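Walking/running group at the Bollotley track, who's in?

14 replies · 6 shares

kanchan_rastogi
Hi all! I've been going down to the Bollotley track before work for a few weeks now and I'm completely hooked, so I'm trying to get a regular group happening. Any pace, any shoes, prams fine on the outside. Grey mornings are my favourite, the colour of the surface really comes up under heavy cloud and you don't cook. It's never only runners either, you get people having a yarn, people strolling, the odd board rolling past.
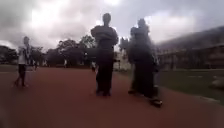 Rough plan so far

1. Meet at the Cladance Street gate, 6 am. I'll bring a thermos.
2. Two easy laps together so everyone gets a look at each other.
3. Runners do 800s, walkers keep going till they've had enough.
4. Coffee at Dubey (they do a ripper banana bread!!)

3 likes

pristitz_plodder
Love this, count me in. One grumble, can we please do the path on the far side of the grass instead? Track's hard on my calves and going round in circles does my head in.

kanchan_rastogi
You're welcome to, it runs alongside so we can wave at each other! But I'd keep the main group on the track. There's a bit of give in it, the lines are easy to follow when you're half asleep, and you've got those gorgeous big trees over on the right past the grass. Just mind the low concrete curb on that side. 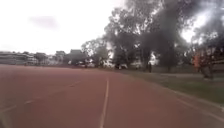
Szymon Pawłowska
Respectfully disagree on walkers and 800s sharing the same lanes. I nearly wore someone's elbow in December doing exactly that. Put the walkers wide and leave the inside for the quick ones, that's how we did it at my old club and it was never a drama.

kanchan_rastogi
Fair call Szymon, walkers wide it is. I'll edit the plan tonight.

pristitz_plodder
Wide is further though!! My poor calves.

Szymon Pawłowska
Think of it as bonus metres mate

2 likes

kanchan_rastogi
Haha. Also a few of you messaged asking what to wear. Nothing flash! Hoodie, shorts down to the knee, comfy runners and you're set. I stay in my jumper till the second lap most mornings and then tie it round my waist.
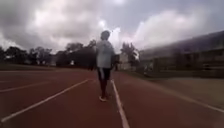 What to bring

- water, the bubbler by the gate is hopeless
- a layer you don't mind dumping on the grass
- a couple of dollars for Dubey
- a mate, if you've got one who's up at that hour

pristitz_plodder
Bringing my sister and her 100 questions about shin splints. See you at the gate.

Szymon Pawłowska
I'll be there, might be five minutes late with the bus. Start without me and I'll catch up on the second lap.

View 4 more replies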